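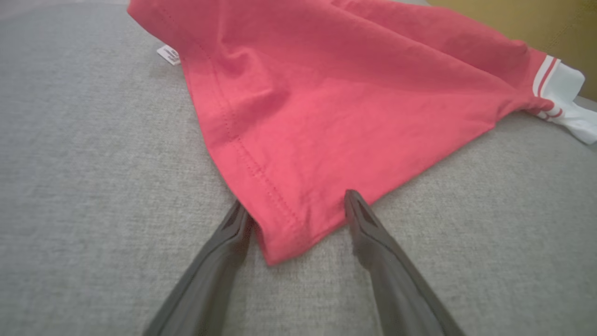 Annapurna Acharya asked whether a shirt that starts out crumpled is a fair test at all, given that most of what comes out of a dryer is worse. I think it is, and it leads to what I need to know.

**Can any two-finger arm fold mixed laundry unattended yet?**

I look after the back room at a small guesthouse, Drollcombe. We turn over 200 pieces on a busy day, mostly towels and pillowcases, plus staff T-shirts. Cliria has quoted us for a single arm with a parallel gripper, to be installed in May. The quote says "folds common garments." It gives no cycle time and no failure rate. Red T-shirts with striped cuffs are typical of what we'd feed it, dropped on a padded surface in whatever shape they land.

1. Is finding a corner or hem on a crumpled shirt a solved step?
2. Does a soft surface help or hurt?
3. What should I ask for in writing?

---

**Answer 1** (accepted) · Nandini Venkataraman

1. Partly. Picking up cloth is easy. Picking up one particular point, one layer thick, is hard. A corner that sticks out against a contrasting background is the good case. If the hem is doubled over, the fingers may take two layers or four, and the camera often can't tell which. The usual fix is to lift, look again, and regrasp. Each regrasp costs time.

2. Help, mostly. On a hard table the fingertips have to stop at exactly the right height or they skid or jam. Padding gives a bit, so the tips can press down and slide under the edge. The drawback is drag. Pull a shirt flat on a textured weave and the far side wrinkles again. We ended up using foam with a smooth cover.

3. Ask for these:
 - median and worst-case time per garment, starting from a dropped pile
 - percentage finished with no human touch
 - what counts as "folded," with a tolerance in inches
 - what the arm does after a failed grasp, and how many retries before it stops
 - results on your garments, washed

For scale, I logged 2,289 attempts on T-shirts with a Wiegand arm. Median time was 74 seconds. The slow ones ran past four minutes, nearly all of them inside-out or with a sleeve trapped in the body. Towels were much quicker. One arm also has to fold in more steps than two, so don't accept two-arm figures for a one-arm quote.

If towels are most of your load, price a towel-only feeder folder and keep doing the shirts by hand.

---

**Answer 2**

no. saw the Urnen one at a trade show, it did the same blue towel all day

---

**Answer 3**

Agree with the accepted answer except on retries. Don't just ask how many. Ask whether it changes anything between them. Ours went for the same spot with the same approach angle until it hit the limit, so raising the limit did nothing.

Also get the trial length in the contract. Ask for 500 garments minimum, your staff loading. Care labels were a problem for us, the vision picked them as corners. Vendor retrained it and that got better but I would still test with labels left on.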